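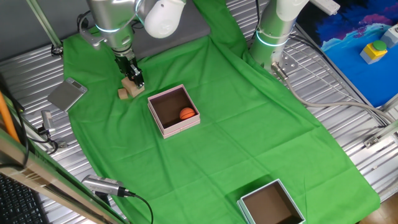 Two-arm bench cell on a tight budget – what am I forgetting?

Posted by Anayeli Ventura

Hi all, long-time reader, first post. I run packing for a small mail-order toy outfit (Feltby, you won't have heard of us) and I've been given the go-ahead to price up a two-arm cell for putting bits into gift boxes. Small stuff, wooden blocks and little balls, nothing heavy. The boss has said yes to the arms and grippers already, and I've got $2165 left over for everything else. Everything else being the bench, cloth, lights, scale, cables, spare fingers, the lot.

I've been told by one supplier that the leftover is plenty and by another (Clunex, quite snooty about it) that it's laughable. Who's right? The sort of job I mean:
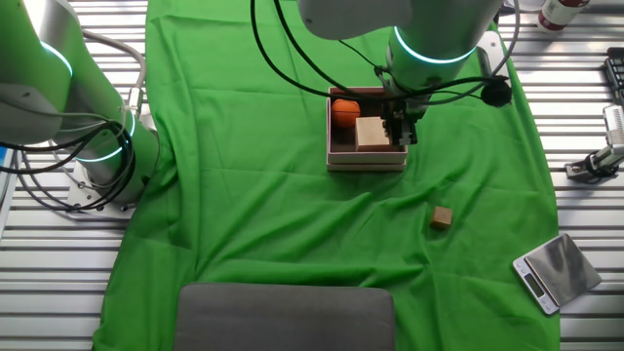
Ball and a block in the pink box, another block still out on the cloth.

We'd be doing gift boxes in that sort of style, lids off, filled on the bench and weighed at the end so we know nothing's missing. My questions are mainly whether I need a proper industrial scale or whether a kitchen one will do, and whether wrist cameras are worth budgeting for now or can wait till next year. Also is the slatted metal bench top worth the money over a plain one? Cheers in advance.

Gumaro Contreras

Kitchen scale's fine. Buy two.

Xóchitl Hinojosa

Welcome! I went through this at Mollus last December, so it's all still painfully fresh. Your number is doable but you'll be tight, and I reckon you'll spend it in places you haven't listed yet.

Get the slotted or slatted top. We tried to save by bolting onto an old workbench and I spent 11 evenings drilling holes in the wrong spot. Being able to slide a bracket along and clamp it is worth every cent, and you will move those brackets, probably in the first week.

Wrist cameras, I'd say budget for them now. Fixed cameras over the bench are great until the gripper is right above the box and then the arm is covering the bit you care about. Even from the wrist you don't get everything, mind you.

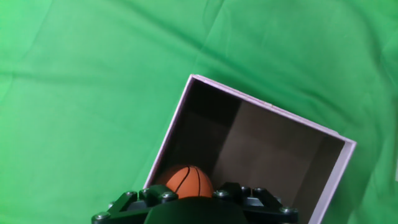
Wrist view over an open box. The gripper hides the bottom half of the ball.

So plan on both, and put the fixed ones off to the side so you're looking in past the arm. Cheap clamps are a false economy, by the way. Ours sagged a tiny bit every day and it took us ages to work out why our picks were drifting.

Cloth: get a plain colour that isn't anywhere near the colour of your products, and buy a few extra metres. It creases like mad and you'll want to swap it out. $50 covered ours with enough left for a second bench. I'd pin the edges too, though opinions differ and Perla will probably be along to tell me I'm wrong.

The other thing is cables. Nobody quoted us for cable management and it ended up being a real line in the budget – sleeves, ties, strain relief, longer leads because the ones supplied never quite reach. Have a look at where the loops hang when the arm is at its lowest point, not when it's parked.

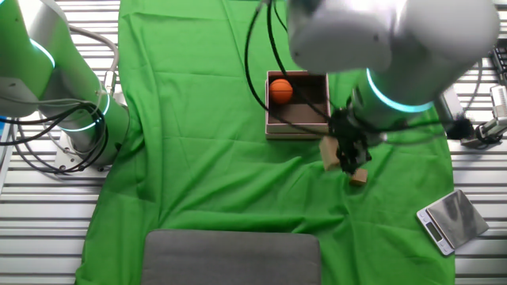
If a loop can swing over your box then sooner or later it'll snag something or get between the camera and the product, and you'll lose an afternoon to it. We ended up routing ours up and back over a cheap boom. I'd put ten per cent of your leftover aside for this alone and be pleasantly surprised if you don't use it.

On the scale, I half agree with Gumaro. A kitchen one will tell you if a block's missing, but check the smallest thing you pack against what the scale can read before you rely on it. Ours also switched itself off after a few minutes, which drove me up the wall. If you want readings going into a spreadsheet you'll need one with a data port and they cost a fair bit more.

Perla Ledesma

Don't pin the cloth, tape it. Otherwise what Xóchitl said. I'd add spare gripper fingers, we went through 4 pairs before anyone thought to order more and the lead time from Arellano was woeful. Ask them about freight before you sign anything as well, it wasn't on our quote.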